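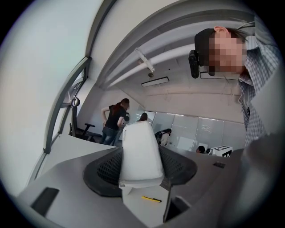 3.2 Course Setting and Data Collection

The study was carried out within the Ban project course, an elective for undergraduate students who have completed one term of programming. Students worked in teams of 4 under the supervision of Hae-won Joo and Régis Lefèvre. Each team was asked to define a short tabletop task, collect demonstrations of it by hand, and train a policy on the result before the end of July.

Demonstrations were recorded with paired hand-held grippers, one for each hand. Before each session, the operator checked that both devices were being tracked and that the recording had started on each. Tasks were limited to objects found in an ordinary office – a container, a bottle, a pen – so that teams could repeat their work without special equipment.

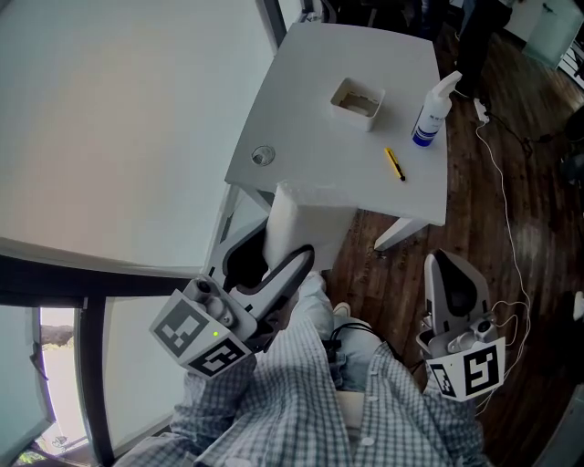 Figure 2. Operator with a pair of hand-held grippers at the work table. Each gripper carries a cube with fiducial markers.

Every team was required to submit 400 demonstrations. Recordings in which tracking was lost were removed by the team and then checked a second time by the teaching staff. Ye-seo Ko kept a written log of the reasons for removal, and these notes were used in the analysis in Section 4.

Operators took turns during a session, with a change after every 8 demonstrations. The first term of the course did not include this rule, and students reported tired wrists and less careful motion toward the end of long sessions. Teams were free to choose the starting position of each object, provided that the choice was entered in the log before recording began.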